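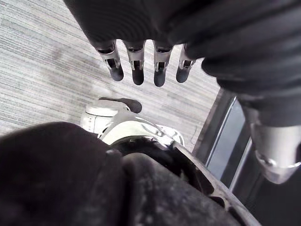
Wrist camera view: four fingers hanging over striped carpet, with the left-to-right spread used as the reference pose name "hang".

Mekov Hand Fault Set

Version 1.2, September 2026
Maintainers: Rukhsana Satti, Vicente Quezada

Summary

Recordings from a humanoid robot at the Uswood office, collected while we chased a grip fault in one hand. During walking trials the hand would stop answering close commands and stay open with the fingers pointing down. The controller kept reporting "closed". In February the robot let go of a door handle this way and walked on as if it still held it. The door swung back against the forearm. No one was hurt, and trials were stopped until the cause was found.

Cause

A connector under the fabric sleeve worked loose when the elbow was straight. The finger encoders dropped out and the driver repeated the last good value without raising an error. Ximeng Cheng found it by comparing camera frames with the joint log. The driver now stops the arm after 437 ms without a fresh reading.

Contents

frames/ – 4000 stills from the wrist camera
joints.csv – commanded and reported finger angles, one row per still
faults.csv – start and end of each dropout, marked by hand
notes.txt – trial log kept by Unathi Pretorius

Of the stills, 2440 fall inside a dropout. The rest are normal walking and standing.

Labels

open, closed, partial, unclear. Labels describe what the camera shows and ignore the reported angle. Use "unclear" when the sleeve covers a finger so far that its position can't be judged.

Known problems

Timestamps in joints.csv run late after a controller restart – see notes.txt for the affected trials.
The leg and foot are often in view. A crop tuned on standing frames will fail on walking ones.
All trials were done indoors on one floor of the building.

Not suitable for

Estimating grip force, or certifying any stop function. The driver timeout was tested separately and those results are not included.

Contact

Joaquín Paredes handles access requests and label corrections. Include the trial number and the row in joints.csv.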